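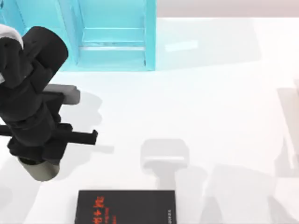

Figure 6.1 Arm and two-fingered gripper, computer rendering.

Chapter 6
Jobs on Paper: Forecasts and Local Economies

Key terms: gross jobs, net jobs, multiplier, displacement, leakage

In May, the town council of Stornanitz was asked to give up 15 years of property tax on a site by the river. In return, a packaging firm called Soltach would build a plant there and create 169 jobs. The number was in the headline of the firm's proposal, in the council's own press release, and on a banner hung across the main street. The proposal ran to 129 pages. The working behind the number took up half of one of them.

This chapter is about numbers of that kind. Most readers will meet one sooner or later, attached to a stadium, a warehouse, a film studio or a highway exit. They sound like counts, but a job that has not been created cannot be counted. What we have is a guess with several smaller guesses inside it, and each of those can be pushed up or down by a person with an interest in the answer.

Take the Soltach figure apart and the first thing to go is the word "create." The firm already ran a smaller plant in Jiltness, one valley over, and planned to close it. Workers who move from one plant to the other are new to Stornanitz and lost to Jiltness. Whether you call that growth depends on where you draw the line on the map, and the proposal drew it at the town limits.

Next comes the multiplier. Part of the total was made up of jobs in shops, cafes and repair garages, which were supposed to appear when plant workers spent their wages. Some spending of this sort does happen. But the multiplier used in the proposal came from a study of Lü, a port city with its own suppliers and wholesalers. Stornanitz has one supermarket, and its profits go elsewhere. Economists call this leakage, and small towns leak a great deal.

None of this shows that the plant was a bad idea. It may have been a decent bargain even at a much lower figure. The trouble is that the council could not have known, having compared the tax cost with a number it had made no attempt to check. It also never asked what the same money might do if spent on 20 smaller grants, or on the road, or left uncollected from everyone.

Section 6.1 sets out the difference between gross and net jobs. Section 6.2 works through the multiplier by hand, using the Stornanitz proposal. Keep a pencil nearby, and be suspicious of any step that begins with "it is widely accepted."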